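Bin picking on the returns line: staffing after the changeover
Forum: Warehouse Automation / Mixed-SKU handling

grimov_ops
19 August 2021
Ellwood site, second quarter with an arm on mixed returns. Pickers went from 95 lifts an hour to clearing exceptions. Fewer back complaints, more boredom complaints. Anyone changed job grades to match?

drodum77
We did, in October. Exception handling pays one grade up. It needs pendant training, so the old grade was wrong.

tallow_k
Disagree. Most exceptions are someone reaching in for a foil packet. That is the same job with longer waits.

drodum77
Depends on your item mix. Ours runs to 800 SKUs and the operator re-teaches grasps.

grimov_ops
Ours is closer to 287. Shiny packaging and anything against a wall cause most of the stops. 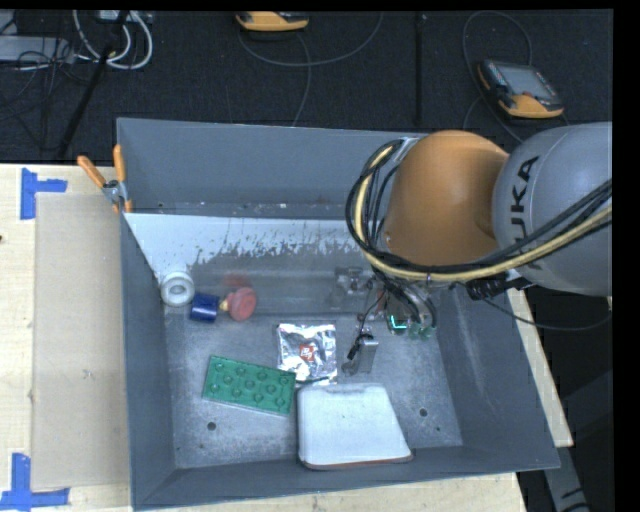 The grade question is still open with Plondometti, who run our shifts. They want 70 hours of logged pendant time first. I think that is too high.

tallow_k
Too low, if they clear faults alone at night.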